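## 4.2 「トレイにまとめる」は片付けか

家庭の台所における整理法の手引きは、ほぼ例外なくトレイの使用を勧めている。散らばった小物を一か所に集めれば天板が広く使え、拭き掃除も楽になるという主張である。Rainer と Salinas の調査もこの立場をとり、トレイを置いた世帯では「片付いている」という自己評価が上がったと報告した。しかし、自己評価が上がることと台所が片付くことは同じではない。本節ではこの点を疑ってみたい。

まず、先行研究の測定方法に問題がある。彼らは天板に直接置かれた物の数を指標としたため、トレイに載せた物は何個あっても一つと数えられる。これでは、トレイを導入した時点で数値が改善するのは当然であろう。われわれが Tarigan 地区の 356 世帯から得た回答 1128 件を、トレイ上の物も個別に数える方式で集計し直したところ、導入前後の差はほとんど消えた。Nägeli はこの再集計を「厳しすぎる」と評したが、どこが厳しいのかについては説明がない。

次に、トレイの占有面積が無視されている。小型の台所では、トレイそのものが調理場所を奪う。回答者の一人は、食器を置くためのトレイをよけて野菜を切っていると書いている。手引きの写真に出てくるような奥行きのある天板を前提にした助言が、そのまま狭い台所に通用するとは考えにくい。

さらに、何をもって「まとまった」とみなすかも曖昧である。Gasser の分類では、同種の物が同じ縁の内側にあれば整理済みとなる。向きや重なりは問わない。この基準は判定者間の一致を得やすい反面、使う側の手間をまったく反映しない。とくにプラスチックのコップのように軽く、寝かせれば転がりうる物では、枠の中にあることの意味は薄い。

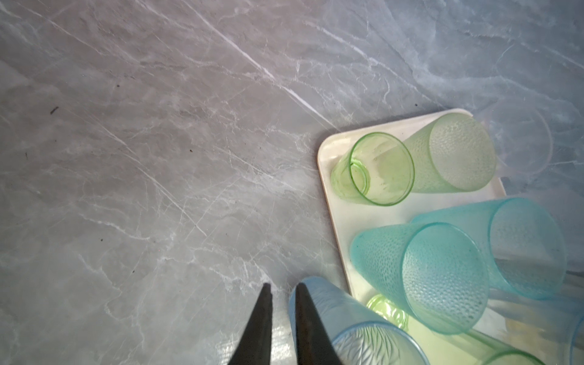

**図 3.** 大理石の天板とトレイ上のプラスチック製コップ。

コップ類の整理を評価する際には、位置だけでなく姿勢も記録すべきだと筆者らは考える。立てて並べるか、伏せるか、重ねるかによって、必要な面積も取り出しやすさも変わるからである。図 3 では、クリーム色がかった白のトレイにコップが何個も横倒しで載っており、ターコイズ色の二つは一方が他方の下部を隠すように重なって見える。淡い緑の大きめのコップは口がトレイの縁にかかり、その先の天板側にも透明なコップの輪郭がかすかに認められる。Gasser の基準に従えば、縁にかかったコップをどちらに入れるかだけで判定が揺れる。透明な器は見落とされるおそれもあり、写真による採点の信頼性を過大に見積もるべきではない。

もっとも、トレイが無意味だと主張するつもりはない。Tse が指摘するように、まとめて運べるという利点は、天板上の見た目とは別に検討する価値がある。ただし Tse の観察も食後の時間帯に偏っており、朝の支度時に同じ利点が現れるかは確かめられていない。現段階で言えるのは、既存の指標がトレイに有利に作られていることまでである。姿勢と占有面積を加えた採点表は次節で示し、同じ回答群に適用した結果を先の再集計と比較する。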